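Small shop owners > Premises and fitout > Night stocking, worth it or not?

Thread: moved our stocking to nights, anyone else?

tutholm_corner
Posted 6:12 am
Hi all. Long time reader, first proper thread. We run a little convenience place in Tutholm, me and my partner plus two casuals. Since May we've been filling shelves after close instead of between customers in the arvo. Wages up a bit, but the shop looks miles better at opening. Thing is my back is cooked and I reckon we're losing the plot on rotation because everyones half asleep. Does anyone do a split? Drinks at night, snacks in the morning?

Rent is 2670 a month before anyone asks. So no, can't just hire another person.

gondola_end
Posted 6:40 am
Split works. Did it for years. Heavy stuff at night when there's no prams in the aisle, light stuff first thing. Chips, gum, lollies, all takes ten minutes with a coffee in your other hand.

Rotation is a separate problem imo. People push new stock in from the front because it's quick. Pull everything forward, load from behind or don't bother.

milkbar_jude
Posted 7:05 am
Disagree on heavy stuff at night. Tired people plus glass bottles, no thanks. Lost a carton of cordial that way and was mopping till one. Heavy stuff goes out at 10 am here, after the tradies and before lunch. Dead time anyway.

tutholm_corner
Posted 7:11 am
We don't really have a dead time, there's the school one side and the depot on the other. But fair point re glass.

Our bottles are up high, which I know, I know. Green ones on the upper shelf and the little tubs with the white lids further along. Been meaning to redo the lot.
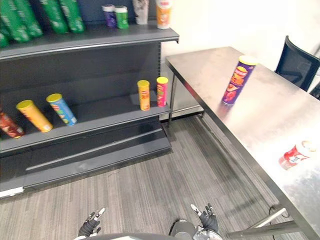

Re: shelf heights (split from the above, mod)

gondola_end
Posted 7:30 am
Bottles go low. Anything that can roll or tip goes low. Put the little tubs up top, kids can't reach em and they weigh nothing.

Ho-yin Poon
Posted 7:52 am
Low shelf sells nothing though. I've got a place in Jarnau, 422 lines last count, and when I moved soft drink down to knee height it dropped off straight away. Moved it back to chest height and it came good in a fortnight. Eye level for what makes you money, chest level for what's heavy, bottom for bulk and toilet paper.

milkbar_jude
Posted 8:03 am
A fortnight isn't a trial mate. Could have been the weather.

Ho-yin Poon
Posted 8:09 am
Could've been. Wasn't. I've done it twice.

gondola_end
Posted 8:15 am
Chest height I can live with. My gripe is with above the shoulder. You're stretching, the staff are stretching, older customers just won't ask. They walk out.

dananceuser
Posted 9:20 am
What shelving are people using? Quoted 2420 for a run of metal bays from Danance, delivered but not put together. Seems steep?? Mine are secondhand and the uprights are bent.

tutholm_corner
Posted 9:34 am
We paid 800 for ours from a cafe closing down. Metal, dark grey. Bit of a wobble till we levelled the feet. Check the clips are all there before you hand over cash, we were short a bag of them and replacements cost a stupid amount.

milkbar_jude
Posted 9:41 am
2420 is steep unless it includes the backs. Ring Cheng and ask what they've got in the returns area. Scratched, mostly. Customers don't look at the uprights they look at the stock.

gondola_end
Posted 9:44 am
Second the returns area. Just don't mix brands, the hooks never match whatever the bloke tells you.

dananceuser
Posted 9:58 am
Cheers both, will ring.

tutholm_corner
Posted 12:26 pm
Ok so went through the date codes over lunch. Not great. Found crackers at the back well past it, and two rows of muesli bars going this month. So the night fill is definitely the issue, or the way we do it is.

milkbar_jude
Posted 12:38 pm
Told you. Tired people.

gondola_end
Posted 12:41 pm
Or nobody showed them how. Have you got it written down anywhere? One page, stuck up out the back. Oldest to the front, wipe the shelf while it's empty, short dated goes in a tub by the register with a pen mark on it. We had a casual who'd been there eight months and had never once been told. Not his fault.

tutholm_corner
Posted 12:50 pm
...no it's not written down. Fair cop. Will do one tonight.

Ho-yin Poon
Posted 1:15 pm
While you're at it, cans. Anything in a can or a tube shape, snacks especially, stand them up. People lay them flat to fit an extra row in and then they roll and the one at the back never moves till it's stale. 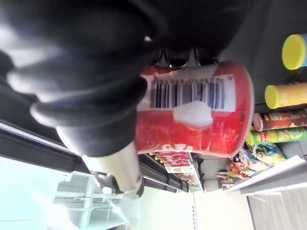
dananceuser
Posted 1:32 pm
How often should I be checking dates on chips and snacks in a small shop?

gondola_end
Posted 1:47 pm
Once a week on the fast sellers, once a fortnight on the rest. Do one bay at a time and write down which one you're up to, otherwise you'll do the first bay every week and never get to the last.

milkbar_jude
Posted 1:55 pm
Weekly on everything for me. Small shop, doesn't take long. Fortnightly is how you end up with old crackers.

gondola_end
Posted 1:58 pm
Fortnightly is fine if the fill is done right.

milkbar_jude
Posted 2:01 pm
And it's never done right, see above lol

tutholm_corner
Posted 5:17 pm
Going with: drinks at 10 am for a month, snacks at night with the page up on the wall, bottles down to chest height this weekend if my back holds out. Weekly dates to start with. Will report back. Partner says the tubs stay where they are, she likes them there, so I'm leaving that fight alone

Ho-yin Poon
Posted 5:29 pm
Write down your drink sales before you move them or you won't know.

tutholm_corner
Posted 5:33 pm
Good call. Printing the till report now.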